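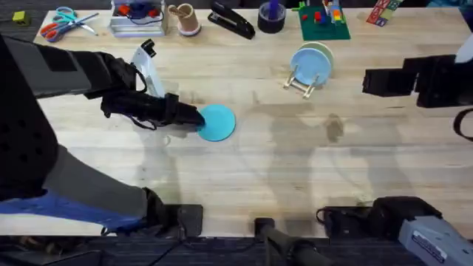

Taha Cherkaoui asked in the first review why we were writing a whole report on looking after one bench when the arms already moved fine. Fair question. They moved fine on the day he came. Two days before that the left one had dropped out six times in a morning and we had no idea why.

So this is the report on that. Cell maintenance, two-arm table, plate rack task. Written by Yasmine Hajji and Sohail Usmani, with the wiring part by Adel Benkirane.

1. What the cell is

Two follower arms facing in over a light wood table, one per side, bases at the front edge. Black grippers. Control PC is under the bench and we call it Hutsuliak, after the sticker that came on it. The task is plates: pick up a flat plate, put it in the wire stand. Small stuff lives along the back edge (scissors, stapler, tape, toy bricks, letter blocks) for the other tasks and stays there between sessions.

We took the cell over from the Illstead group in April with one page of notes. Most of the page was the network password.

2. State when we got it

- left arm lost connection under load
- right gripper closed further than the software said it did
- no spare fingertips
- straps on the left gripper not tucked in
- log book empty after page 9

We did not fix these in order. Did the connection first because nothing else could be tested without it.

3. The connection fault

Swapped the cable. No change. Swapped the port. No change. Adel then ran the arm slowly through its full reach with the status page open and it dropped every time the elbow went out past the middle of the table. Same place, both directions. So it was being pulled somewhere.

It was the connector at the base. The cable had been tied down too short and at full reach it lifted the plug a tiny bit, enough to lose contact. Cut the tie, gave it more slack, new tie further back. Ran the reach test 15 times after that with no dropout. We have seen one since, see section 6.

Lesson for whoever is next: do the slow sweep BEFORE buying cables. We bought two.

4. Gripper zero

The right gripper was the easier one. Somebody had set zero with the fingers slightly open. Steps we use now:

Power on, arm in rest pose, hands clear.
Torque off for the gripper motor only.
Close the fingers by hand until they touch. Don't squeeze.
Save zero. Torque back on.
Open and close three times from the software and watch the tips.
Write it in the log.

If you squeeze at step three the fingertips compress and the zero is wrong again, the other way. We did this. A plate is thin, so a small error in the zero means the gripper either pushes too hard on the rim or doesn't hold it at all.

Checked by grasping a plate by the edge from flat on the table. That is the hardest grasp we have, the tips have to come down right at the rim and there is hardly any height to work with. Before the reset the right arm got it on roughly half the tries. After, 93 percent over the test set. Left arm was not re-zeroed, it was fine.

5. Routine

Start of session: look at both base connectors, push them in. Wipe fingertips with a dry cloth. Cables hanging free, nothing looped round a joint. Straps and thin cable under the left gripper — check they don't catch the plate stand when the arm swings over.

End of session: rest pose first, THEN torque off. Lahcen Farouk did it the other way round once and the arm came down on the table. No damage except the tip cover.

Once a week: bolts on both base mounts, quarter turn check with the hex key. Gripper screws same. Re-zero if the tips look off. Fingertips get replaced when the rubber goes shiny, order from Trircombe, they take a while so keep a pair in the drawer.

6. Not finished

The one late dropout. Happened with both arms moving, not at full reach, and we could not get it to happen again. Adel thinks power supply, Sohail thinks the hub. We did not have time to measure the voltage with both arms loaded and that shoud be the first thing the next group does.

Also the base mounts creep a little on the wood. We marked one with pencil and it had shifted by the next check. A rubber sheet under the mount might do it, not tried.

Log book is up to date. Spare cables (both of them) are in the drawer marked Zadville, hex keys in the same place, please put them back.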